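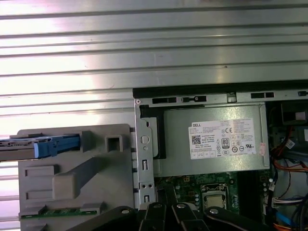

Volume 30, No. 4

Flosine Opens Its Desktop Repair Room to Neighbors With Aging Computers

BELIS, 2025-12-07 – Flosine is delighted to announce that its desktop repair room on Iyengar Street will begin taking in computers from households all over town, and we could not be happier to finally say so! The room has been handling office machines since April, and in that time 156 desktops have come across the bench.

Much of the work is simple, patient stuff: the side panel comes off, the power supply and the motherboard get a good look, and the drives are checked one by one before anybody talks about buying something new.
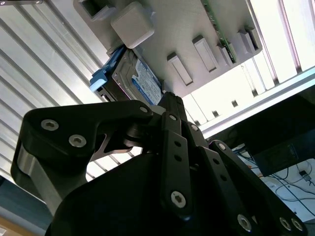
What happens to the files on my old hard drive?

Your drive stays with your computer unless you ask us in writing to remove it, and if you do, we hand it back to you at pickup.

Parts that still have some life in them go to Jutus, our spare parts shelf, which now holds roughly 4,000 pieces (memory, drives, brackets, latches, all the little things that are so hard to find when you need one). 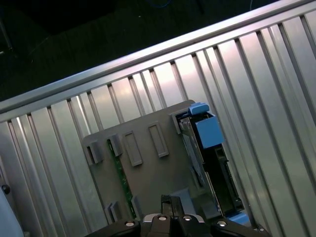
Anyone may borrow from the shelf for a home repair, and we do love hearing how those turn out, so please drop us a line afterward. A first look at your desktop is free for the first 100 households to sign up, and most visits take 30 minutes. 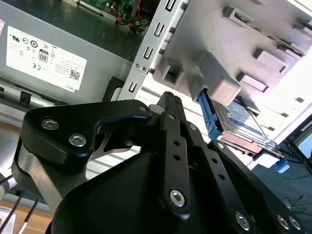 Please bring the power cord along with the tower, and leave your monitor and keyboard at home, as we have plenty of both. Sign-up sheets are at the Flosine front desk.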